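About Idance
Posted Saturday, February 10, 2018 by Idance Staff

We love to dance, and we think everyone in Ililport should get the chance! Idance started with 16 students in a rented hall on Orozco Street, and we now teach 20 classes a week – tap, swing, salsa, ballet for grown-ups and a very loud family hour on weekends.

You don't need a partner or special shoes. Come in sneakers, stand at the back, and by the second song you'll probably be laughing along with the rest of us. Our big show is every November, and anybody who wants to be in it is in it. 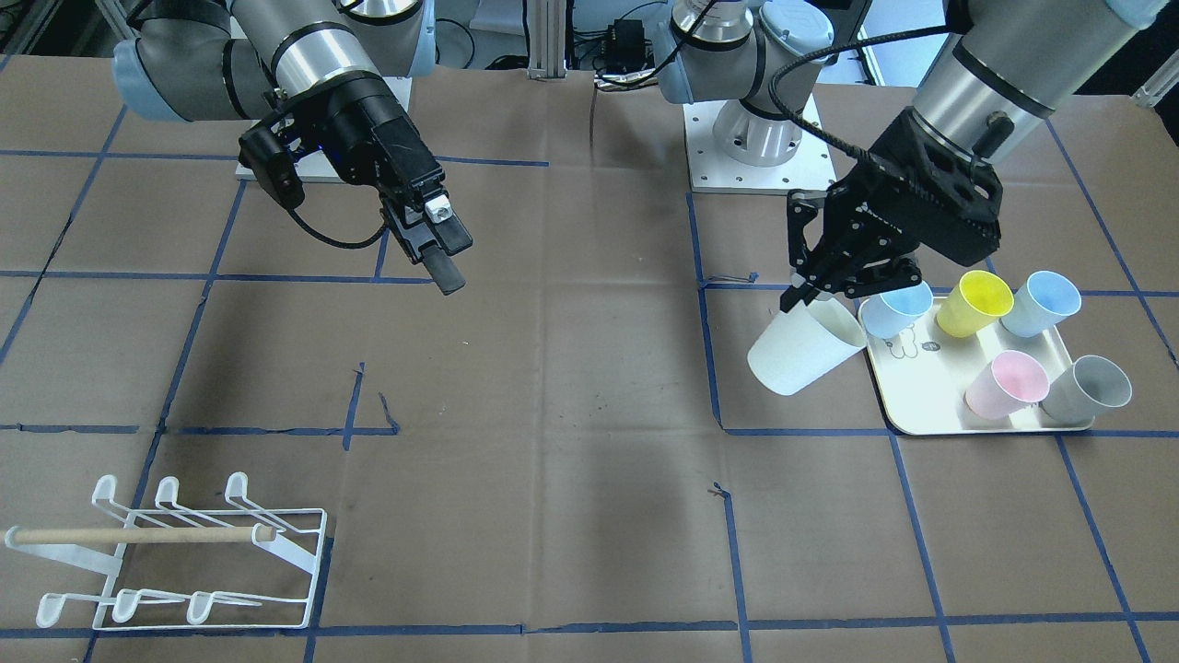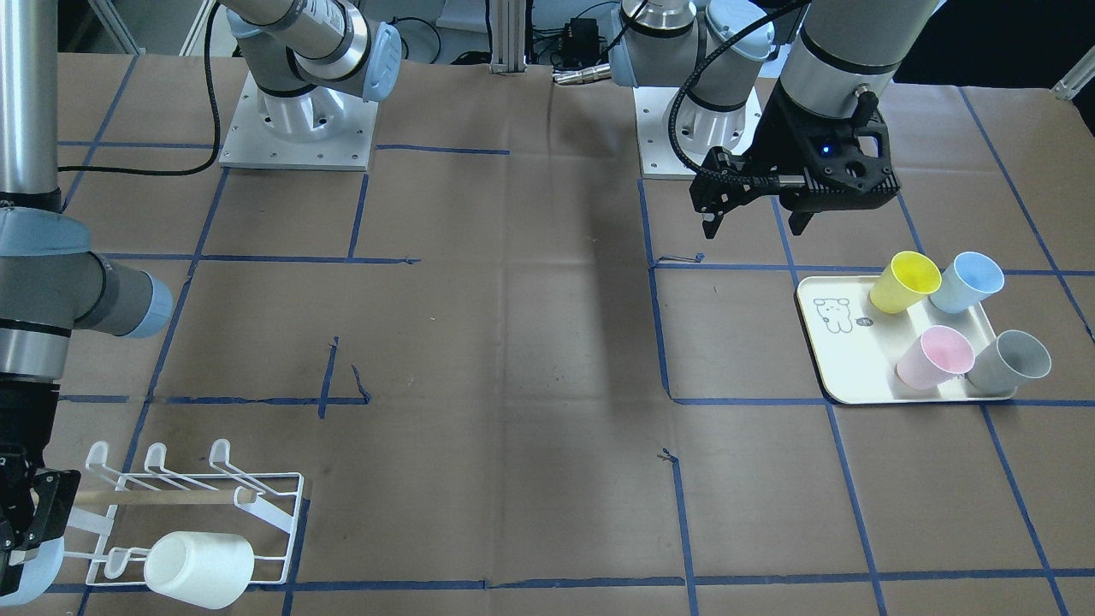
New beginner classes open each month, and your first one is free. If you get hooked (lots of people do), ask at the desk about the Stastus Pass, good for every class on the schedule.

Recent posts
Swing Night Is Back
What to Wear to Your First Tap Class
November Show: Song List

Idance, 2351 Orozco Street, Ililport
© 2018 Idance | Back to top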